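The Last Ten Minutes of a Good Dinner

I have a soft spot for the table after everybody gets up. The plates are gone, the chairs are pushed back at odd angles, and what's left is a small population of things that don't quite belong to the meal anymore. Most magazines would skip to dessert. I want to stay right there, because clearing a table well is one of the real pleasures of keeping house, and I've spent a good part of this spring getting better at it.

It started with a new table. Ours came from Gajewski, a furniture shop two towns over, and it has a finish so shiny that the first night we could see the ceiling lights in it. I loved it immediately. By Tuesday I also knew that every cup, elbow and newspaper was going to leave its signature. Our old pine table hid everything (a decade of homework, candle wax, one unfortunate craft project with glue) and I'd never had to think about it. A glossy table makes you think about it every day!

So I went around asking people how they clear up. I asked at Asness, the supper club I belong to, where 30 of us eat together once a month at long tables and then have to hand the hall back spotless. I asked at Jesomeo, the little lunch place by the train station, which serves 260 people on a busy day and wipes down after every one of them. Between them they had more opinions on cloths than I'd have thought possible.

The Asness way is to work from the far end toward yourself. You start with whatever is hardest to reach and pull everything closer in stages, so you never lean over a full glass to get an empty one. At Jesomeo they go by weight — heavy things first, while your arms are fresh, then the light stuff that blows over if you look at it wrong. I tried both at home for a few weeks and ended up with a mix. Far end first, but drinks before anything else. A drink is the only thing on a table that can ruin the rest of the table.

I've also become fussy about what I keep under the sink. There's a stack of cotton cloths I bought from Grernunach, a mail-order linen company whose catalog I read like a novel, and they're wonderful for drying. Two for the table, one for hands, and a fourth that lives on the oven door and never seems to get washed with the others. I still keep sponges too, though they come with a warning.

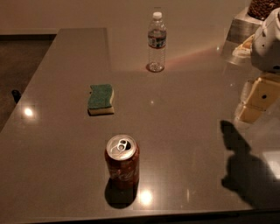
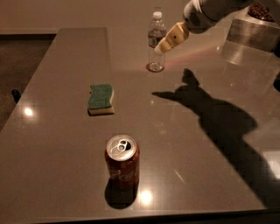

Sponges are where I got a shiny table wrong the first time. I grabbed one the way I always had, went after a dried spot of gravy, and left a patch of fine dull scratches the size of a playing card. The green scouring side, sitting face up there between the soda can and the water bottle, is meant for pans. Turn it over and use the pale foam, barely damp, with no pressure to speak of. Then go over the same spot with a dry cloth before the water has a chance to settle into streaks.

Opened cans deserve a second look too. I pick them up by the middle and carry them straight to the sink, and I don't stack them on a plate with the forks, which is how I once baptized the rug. Bottles with a cap can wait a minute, or go back in the fridge for tomorrow.

The whole business takes me about ten minutes now, with the radio on and the big lamp turned down. When it's done I like to crouch at the corner and look across the surface toward the window for anything I missed. There's usually one smear, right where I was sitting.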